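Grastwood Residents' Group
Minutes of the general meeting held 16 October 2023, Bratden Hall

Present: Janelle Marquez (chair), Jonalyn Dizon (minutes), Dindo Baluyot, Trinidad Yap
Apologies: Cherry Mae Dela Peña

1. Previous minutes
Accepted as circulated. Moved T. Yap, seconded D. Baluyot.

2. Spring street party
Janelle has the road closure form from council. It needs signatures from both ends of the street before it goes back. Trestle tables can be borrowed from the hall if we collect them ourselves. Dindo will bring his barbecue and ask next door about a second one. Wet weather plan is to move everything into the hall, which holds 108 people.

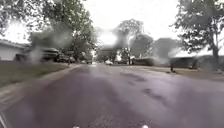
Do households need to book a place for the street party?
Residents can just turn up, but anyone wanting a stall or table of their own should put their name down with Janelle.

Trinidad asked about music. Agreed to keep it acoustic and finish by 9 pm. Food will be bring a plate, with labels for nuts and dairy.

3. Money
Balance is nearly $1000. The hall has asked for a $300 bond for the party, refundable. Payment of the bond approved, all in favour.

4. Newsletter
The April issue went out late and some houses on the eastern side missed it. Jonalyn has redrawn the delivery rounds so there are now 3, and will walk the eastern one herself. Copy for the next issue to Jonalyn by email, short pieces preferred. Cherry Mae sent word that she will do the recipe page again. Trinidad offered a piece on growing tomatoes in pots.
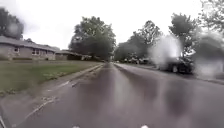 Residential street with lawn and kerb on the left.

5. Book swap box
The door hinge has come loose again. Dindo to replace it with a stainless one and repaint the roof while he is there. Discussion on whether to take magazines. Left as books only for now.

6. Other business
Trinidad reported that the Sturkport group has invited us to their quiz night. Tables of six. Names to Trinidad.
Janelle asked that the hall key go back on the hook after use.

Actions
Janelle: signatures, closure form, bond
Dindo: barbecues, hinge, roof paint
Jonalyn: newsletter rounds
Trinidad: quiz names, tomato article

Meeting closed 8.40 pm. Next meeting at the hall, date to be emailed.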